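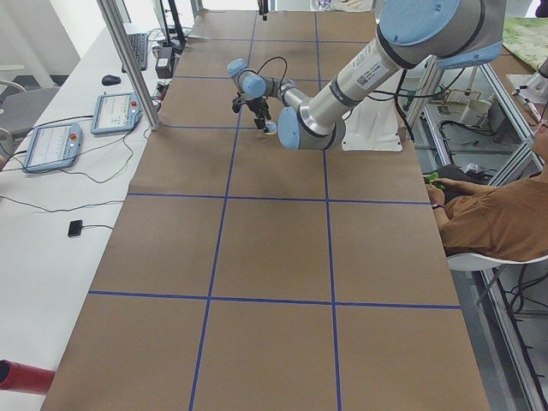

govfan61 wrote:
Vemville should start Aryee on Sunday. He's 19 and he ran Oseck's back line ragged for 30 minutes.

Rossender replied:
Against tired legs. Govberg press from the kickoff. I'd keep him on the bench until the hour.

tmk_south replied:
Disagree. Ross hasn't scored in 13 games. What are we protecting?

Rossender replied:
His hold-up play. We lose every long ball without him.

govfan61 wrote:
Then stop playing long balls. Only 1,076 turned up last time and half left early. Fuseini Aryee gets people in.

tmk_south replied:
Kickoff still 3?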